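3.2 Window reflections and the evening use of shared rooms

The second group of answers in our survey is about glass. We did not plan to ask about it. In the first version of the questionnaire, the window was mentioned only under daylight and heat loss, as is usual in studies of this type. However, in the open comment field many respondents from the Kellgate building wrote about the same matter in different words: after dark, the window stops being a window. One respondent called it "a black wall with my own lamp inside." We therefore added three questions on this subject before the survey was sent to the Tadero and Vonier buildings.

In total, 891 completed forms were received from the three buildings. All three have large panes on at least one long side of the shared rooms, and in all three the ceiling lights can only be switched on or off together. The Vonier building is different in one respect - it has inside blinds, which the users may lower by hand. The forms were collected in November, when it is already dark before most people leave their desks.

The physical side of the question is well known and we repeat it here only in short form. Clear glass reflects a small part of the light which falls on it, and this part does not change much between day and night. What changes is the light coming from the other side. In daytime the outside view is much brighter than the reflected room, and the eye does not notice the reflection. In the evening the relation is turned around. Usually the result is a mixture, in which parts of the room and parts of the outside lie on top of each other (Figure 3).

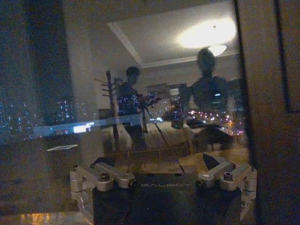 Figure 3. Dark glass pane at night, with the indoor reflection and the view beyond in layers.

The mixture seems to be more disturbing for users than a complete reflection. Respondents who sat near the glass wrote that they "look for something" in it, or that their eyes do not know at which distance to rest. A similar effect was suggested by Dixit for shop windows, where a customer moves the head from side to side until the goods can be seen. In a workroom the person does not move, and so the conflict remains for the whole evening. We did not measure eye movement and can not say how strong this effect is.

A second complaint is about privacy. Users know that a lit room can be seen well from outside, while they themselves see little. In the Kellgate building, where the ground floor faces a public footpath, this was the most frequent reason for leaving a shared room early. On the upper floors it was mentioned much less. Some respondents moved their chair so that the back was to the window, but others said that this made the feeling worse, so we do not recommend any seating direction on the basis of our data.

For the Vonier building we expected that blinds would solve both problems. The answers are not so clear. The blinds were often left open, also by people who complained. Two explanations appear in the comments. The first is simple: the cords are at the far end of the room, behind furniture. The second is social - to lower a blind changes the room for everybody, and users did not want to do this without asking. A smaller blind for each pane could be easier to accept, but we have no building in the sample where this can be tested.

Lower room lighting in the evening would also reduce the reflection, since it depends on the difference between the two sides. In Tadero a trial with desk lamps was made for 30 evenings, with the ceiling lights switched off after 9 p.m. Users of the desk lamps rated the outside view higher, but they also reported bright spots in the glass from the lamps themselves, especially where the shade was open to the side. The position of the lamp in relation to the pane is treated in Section 3.3, together with the answers on glare from screens.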